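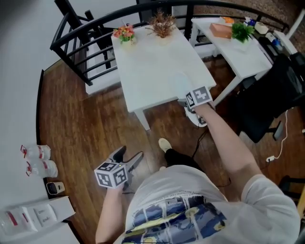 Handout 3: Visit to the Rundby workshop

Course: Introduction to Robot Learning
Notes by the course teacher, for students who joined the visit and for those who could not come

1. Before you read

We visited the workshop in May as part of the block on learning from demonstration. The visit was 50 minutes long and it went faster than I had planned, so many of you had questions left at the end. In these notes I write down what was said and I add some points from the lecture. Please read them together with your own notes.

The hosts were from Punero, a small company that prepares demonstration data for home robots. They work on the upper floor, with ordinary desks and office chairs, and the tasks are ordinary too: moving a plant pot, putting a box straight, clearing a table.

2. The main idea of the demonstration

In the lecture we spoke about teleoperation, where a person drives a real robot arm from a distance. The method at Rundby is different. The person holds the gripper directly in the hand and does the task with it. No robot arm is needed at this stage. What we keep is the path of the gripper, the opening of its fingers and the view from its camera.

Three terms to remember:

Demonstration: one complete performance of a task, from the start position to the end position.
Pose: position and orientation together. A gripper can be in the right position and still be turned the wrong way.
Fiducial marker: a printed black-and-white square pattern with known size. From its shape in a camera view we can calculate the pose of the object that carries it.

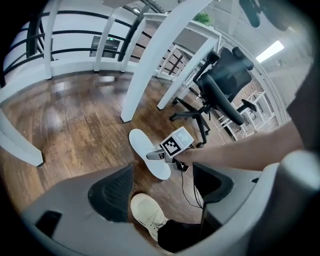

Pose tracking was the part which most of you asked about, so I give it more space. A marker on a flat surface can be read only when its front is turned toward the camera. If the hand rotates, the pattern becomes narrow and after that it is lost. For this reason the marker is put on a cube, as on the white one above the handheld device, and when one face turns away another face can often be used. The cube must be fixed rigidly to the tool. If it moves even a little, the calculated pose is wrong and you will not notice it from the numbers alone.

The relation between the cube and the finger tips is called the tool offset. It is measured once, before recording, and checked again after every change of the fingers. In the Briromeo exercise you will get this offset in a text file - do not try to guess it from the drawings.

3. Questions from the group

Why two grippers? Many home tasks need two hands, for example to hold a pot and turn it. The two paths must then be stored with the same clock. A small time error between left and right is enough to spoil the demonstration.

Does the shiny floor disturb the tracking? It can. A bright reflection does not look like a marker, but strong light on the marker itself can hide a part of the pattern. Matte paper helps.
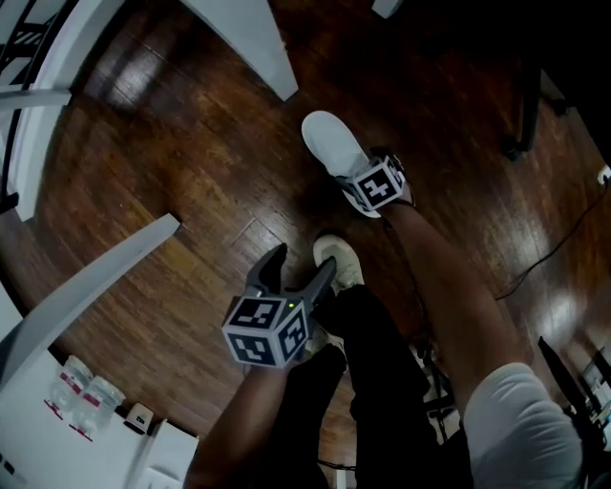 Celina Adamczyk

Can markers be placed also on the body? Yes, and you could see one cube on the lower leg, fastened just above the shoe with a strap. The same calculation is used as for the gripper. Only the meaning of the offset changes, and skin and clothes are softer than a tool, so I would trust such a pose less.

4. To prepare for the next class

Read the chapter by Christodoulou on coordinate frames, the first 2 sections. Then write half a page on this question: a person bends over the table and covers the gripper with the arm for a short moment. Which information do we lose, and which do we still have?

Work in pairs if you like. Bring the page printed, with both names on it.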